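Sollov Puts Robot Arms on Processor Removal at Daltitz Plant

Oct 13, 2020

Computer recycler Sollov has moved part of the disassembly work at its Daltitz plant from hand benches to robot cells. The first two cells went into regular use this month. They handle desktop towers and server boards, and their main task is getting at the processor socket, opening it and lifting out the chip for resale.

The cells were built by Priltar, an integrator that previously supplied sorting lines to the same plant. Each has a slatted metal table, an arm with a two-finger gripper and a printed fixture plate. Covers and side panels are still taken off by hand before a machine goes onto the table.

"A socket lever is a small piece of bent wire and it is under tension," said Svend Kragh, who led the installation for Priltar. "You have to push down, move out sideways and let it come up under control. A person does that without thinking. We spent most of the project on that one motion."

Server boards proved harder than desktops. The sockets are larger, memory slots stand close by, and cabling differs from one chassis to the next. Boards also arrive in mixed condition, some with a processor in place and others with a plastic cover over the socket. The control software has to tell these cases apart before the fingers close. When it can't, the arm backs off and calls a technician.

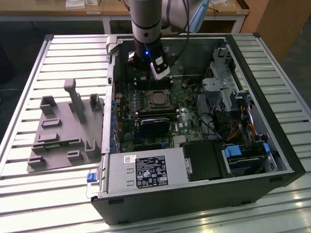
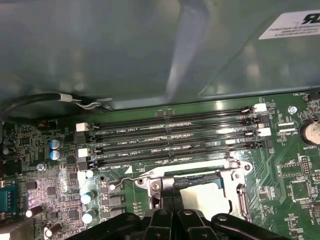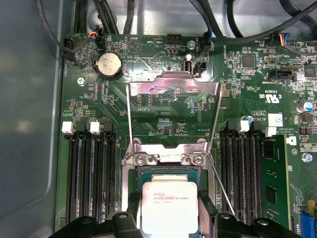

Photos: Sollov

Sollov takes in more than 1000 machines in a normal week. Until this fall all of them were opened, stripped and tested at hand benches. Plant manager Gunhild Juhl said no jobs have been cut, and that the technicians who worked on sockets have been reassigned to preparation, testing and cell supervision. One technician now looks after both cells during a shift.

The change has not been the same for everyone. Dagný Arnardóttir, a bench technician who moved to cell supervision, said her wrists are better and her days are more broken up. "Before, I had a stack and I worked through the stack. Now I wait for a call, fix what it stopped on and go back to the screen. You need to know the boards just as well, but you touch fewer of them."

Worker representative Svend Damgaard said the staff had asked for three things before the cells were switched on: paid training, no individual stop counts in performance reviews, and a rotation so that supervision does not fall to the same people every day. The first two were agreed. The rotation is in place on the day shift only, and talks on the evening shift are still open.

Damgaard also raised the question of pay grades. Cell supervision is currently paid at the bench rate – the company says it will look at this after the trial period.

Guðlaug Ladefoged, an occupational health adviser with the consulting firm Ásgeirsdóttir, is following the change for Sollov. She is recording hand and shoulder complaints along with reports of eye strain, which she expects may rise with more screen work. Her first report is due in December.

Memory modules, drives and power supplies are not part of the cells' work for now and will continue to be removed at the benches. Juhl said a decision on adding memory removal will be made once the report is in.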